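Workshop pair teach a home-built arm to strip old office computers

A robot arm built over two winters in a shared workshop is being taught to take apart unwanted desktop computers, starting with the drives.

Rhun Phillips and Lahcen Helmy began the project, which they call Skurkis, at the Gough workshop in November 2022. Mr Phillips repairs washing machines for a living and did most of the metalwork. Mr Helmy writes the software in the evenings.

The workshop takes in old machines from offices and schools in the area. Members test what can be saved and the remainder goes for scrap. Sorting one tower by hand takes a member 17 minutes on average, according to the log kept by the door, and there are usually more towers than people willing to do them.

"We had a wall of them at one point," said Mr Phillips. "You couldn't get to the pillar drill. I said to Lahcen that if we were going to spend every evening undoing computers we might as well build something that could do it."

The arm has cost the pair £2,000 so far, paid out of their own pockets apart from a small grant from the workshop's tool fund. The joints are driven by second-hand motors and the control board is a Fovix, bought used. Most of the gripper has been remade several times. Early fingers were too thick to get between a drive and the side of its cage, and one set bent when the arm pushed down harder than it should have.

What the arm does at the bench

The current work is on Dell towers, opened up so the gripper can reach in from above. The job is to get at the drive bay, where the blue plastic tabs are, without snagging the cables that run close by.

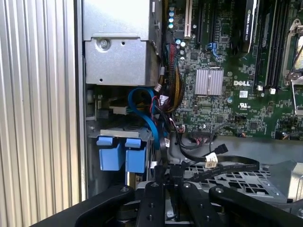
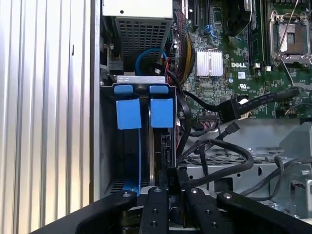 Both taken from the wrist of the arm, with the gripper over the inside of a Dell machine.

Cables still the main problem

Mr Helmy said the metal parts of a computer were fairly easy for the software to deal with, as they stay where they are put. Wiring is harder. Two towers of the same model can have their cables lying in quite different places, depending on who last had the side off.

"It will go for a drive and come up with a cable," he said. "We stop it when that happens. I'd like it to stop itself, and it does sometimes, but I wouldn't leave the room."

The arm learns from runs in which one of the two men guides it by hand through the job. They have recorded 36 of these so far. Mr Helmy thinks they will need a good many more before it can be trusted with a model it has not met before.

In a trial last month the arm was given a set of towers and left to try the drives with no guiding. It managed 11 before a finger screw worked loose and the session was called off. The screws have since been refitted with thread lock.

Other members have been asked to keep clear of the bench while the arm is powered. A stop button is fixed at each end, and the arm will not start unless both have been reset. Mains leads are removed from every computer before it goes on the bench, and the power supplies are left in place. Mr Phillips said he had no plans to have the arm open those, as they can hold a charge and he would sooner they went to the recycler in one piece.

Drives that come out are wiped by a member on a separate machine. Any that fail the wipe are drilled.

Next steps

The pair want to move on to memory and expansion cards once the drive work is steady. Cards are held by clips that need pressing while the card is lifted, and the present gripper is not much good at doing two things at once. Mr Phillips has drawn up a narrower finger with a small hook on the end, which he plans to cut from Dultarex sheet when the next order comes in.

They have also been asked whether the arm could be lent to another workshop along the coast. Mr Phillips said it was bolted to the bench and would be staying there for now.

Drawings and a parts list will be put in the workshop's shared folder for members. The arm will be running at the open evening on 15 Jun 2024, from 6pm to 9pm. Entry is free and visitors may bring one old desktop computer each. Monitors and printers cannot be accepted.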